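Come push blocks around with us in Amomcombe (paid, no experience needed)

Posted 22nd June

Hi! I run the data side of a small project called Bunoda, and I'm looking for people to come and drive a robot arm for a few hours a week. If you've ever thought you'd be decent at one of those claw machines, keep reading.

What we're doing: we want a robot to learn how to push small wooden-toy-type shapes around when you tell it what you want in ordinary words. "Slide the blue cube over by the yellow ones." "Get all the green pieces away from the red." It learns by watching people do it, which means we need a LOT of people doing it, and doing it in their own way. My own way is all over the existing data and I'm sick of looking at it (I overshoot to the left, every time).

So what would you do all day? You sit at a desk with a small hand controller and a view of the table. A prompt comes up, you push the blocks until you think you've done what it asked, you press the pedal, and the next one starts. An episode can be over in a few seconds or drag on for a while if a cylinder gets stubborn. Between batches you'll do some captioning, so you watch somebody else's run and type what they were up to. Please type like you talk! I have plenty of stiff sentences already.

We have 702 episodes so far from our pilot and they all came from the same tiny handful of people in the Ibarra building. The goal is 400 more before we move to the Hudismont site in September, and I'd love for those to come from folks who've never met a robot.

You'd be a good fit if you can sit and concentrate for a 2 hour session with breaks, you're 18 or over, and you don't mind doing a similar thing again and again with small changes. Left-handed people, please apply, I have almost none of you. Gamers are welcome, and so are people who have never held a controller in their life. You do need to be able to tell red, green, blue and yellow apart for this particular round, sorry about that. The captioning-only slots don't need it, so mention it in your email and I'll put you down for those.

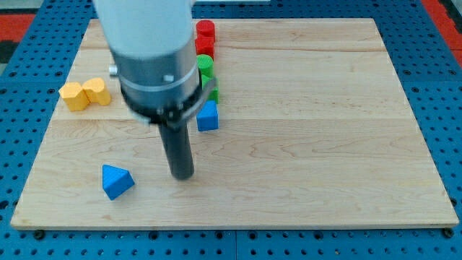 I get asked a lot whether you can mess it up, and yes, you can, and I want you to! If you bump the wrong piece and have to go back around and fix it, leave that in. Runs with a recovery in them are some of the most useful stuff we collect. The only ones I throw out are when someone quits halfway or forgets the pedal.

Pay is $68 per session, paid the same week, and training counts as a session. Parking is free behind the Ibarra building, and the bus stops out front. Coffee is free too, though I make it, so bring your own if you're picky.

To apply, send me a short email with "block pushing" in the subject line, which hand you write with, and the times you could usually come in. No resume, please. I answer everyone, but give me a few days if it's busy. If you want to try it before you commit, say so and we'll find you a spot at the table for a quick practice run.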